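Thread, 11/11/2025. A few people asked what has changed at Zitik since we started automating the returns bench, so I'll write it down while I have a quiet lunch.

For anyone new: we handle returned household goods for Nallon and Beaulieu. Vases, keys left in drawers, rods, odd parts. Someone has to pick each thing up, look at it and put it in the right box.

Eight of us used to do that by hand, standing, all shift. Now four sort and four do other jobs on the same floor. Hours and pay stayed the same. I checked my stub twice.

The arm takes the easy items. We get the ones it gives up on, so my day is harder things one after another. I didn't expect to miss the boring boxes, but they were a rest.

Iolanda Magalhães moved from the bench to the simulator desk in the spring. She had 15 days of training and had never used the software before. She sets up a table on the screen, puts items on it and runs the arm through the pick before we let it try on the floor.

She has 441 setups saved. 232 of them came from things we wrote on the clipboard — what it dropped, what it wouldn't touch. The clipboard was my idea and I'm a little proud of it.

What I don't like: when the arm stops, the line lead from Cusska gets the alert and we don't. We stand there until he walks over. We asked for a light or a buzzer on our side. The answer so far is December.

What I do like: my shoulder. No more reaching to the back of the bench all day.

Some people want the night shift to run with one person. I'm against it, and I said so at the meeting. One person alone with a stopped line is a bad setup, whatever it saves.

Two from Iolanda's screen.
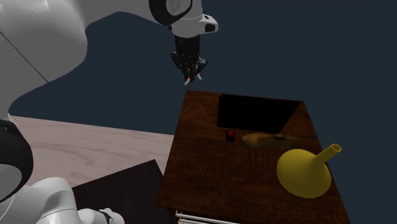
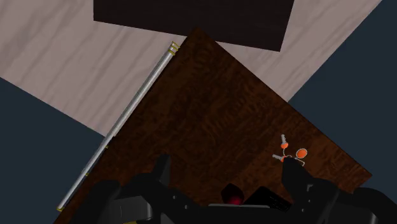
Simulator views. First one has the yellow vase on its side, second one has the keys by the gripper and the long silver rod.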